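HOUSEHOLD OBJECTS AND HOW WE HANDLE THEM
Handout 6: Pegs, Boards and Small Parts
Instructor: Elibariki Mussa
Revised January 23, 2002

Reading for this session: the Arketti chapter on sorting toys, pp. 59 to 65. It is short. Those of you who skipped the chapter on buttons can read that too.

1. Why a peg

We spent all of December on large objects, and several of you told me in your course evaluations that chairs had been "covered." Fine. We move on to the peg, an object so plain that most dictionaries define it by pointing at a hole.

A peg does one job. It stands up in something. Lying down, it is a short stick, and it rolls under the radiator. Everything people have done with pegs for as long as there have been pegs comes out of that difference, and so does most of the final exam.

2. Terms

Peg: a short piece meant to be stood in or on something else.
Board: the flat thing the work happens on. It may have holes, posts, trays or other fixtures. If it has none of these it is a cutting board and belongs to Handout 3.
Tray: where pieces wait. Students tend to write about the tray as if it were scenery. Please don't. Half of any peg task is getting the piece out of wherever it was waiting.
Fit: the gap between piece and hole. Loose fit, the peg leans. Tight fit, the peg goes in once and you own it that way.
Seating: the last little push. More on this below, and more than you want.

3. The four stages

Last year's class voted to call these "grab, wiggle, shove, done," and I was outnumbered.

Pick-up. Fingertips, not the palm. Small pieces standing upright are easier to take than ones lying flat, as anyone who has chased a bead across a saucer knows. Watch what the other hand does at this stage. Very often it does nothing at all, and your notes should say so.

Carry. Dull. Keep it low and keep it short. The Prollen notes give this stage one sentence and I have no quarrel with that.

Line-up. Where the time goes. You are trying to match a thing you can see to a hole which your own fingers are now covering. Children solve this by moving their heads. Adults solve it by pushing harder, and then buy another board.

Seating. The piece is in, but is it in? Feel for the stop. If you are using a soft board you won't feel one, and will have to decide for yourself when to quit.

4. On color

White board, bright pieces is the usual advice, and it is good advice. You find the piece faster and you find it again after you drop it. The Clokthorpe boards were brown with brown pegs, and very handsome. The teaching collection had 3,444 of those pegs when it was cataloged. It now has almost 2,000. Draw your own conclusions about brown, or about my students.

Dark table under a white board: also good. A patterned tablecloth is how we lost the green ones.

5. Laying out the board

Chareonsuk's rule, which I pass along without fully believing it: put the tray on the side of the hand that picks up, and leave the near edge clear for the wrist. Left-handers should reverse it. People who switch hands halfway through are invited to come to office hours and explain themselves.

A crowded board is slower than two boards. Leave a thumb's width beside every fixture. If you can't get a thumb in, you will be removing that peg with a butter knife, and the knife will slip.

6. For next time

a) Bring one board game or toy with pegs. Borrowed is fine. Missing pieces are fine and, in my experience, unavoidable.
b) Time yourself at line-up only, ten pegs, each hand. Write down the times you got, including the embarrassing one.
c) One page on what your idle hand was doing. "Resting" is not a page.
d) Read the rest of Arketti, or at least the captions.

Lab is in the usual room. The sink is still not for pegs.

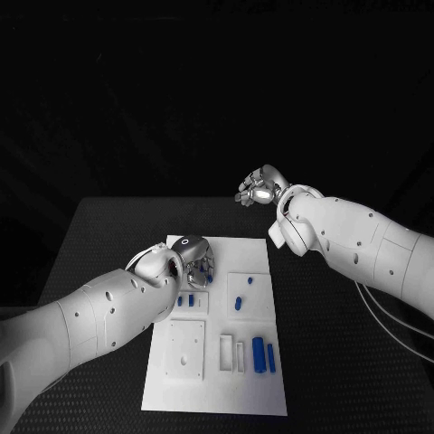
Fig. 6.1. Blue pegs at a white board on a black table. Left hand low over the work, right hand raised and touching nothing.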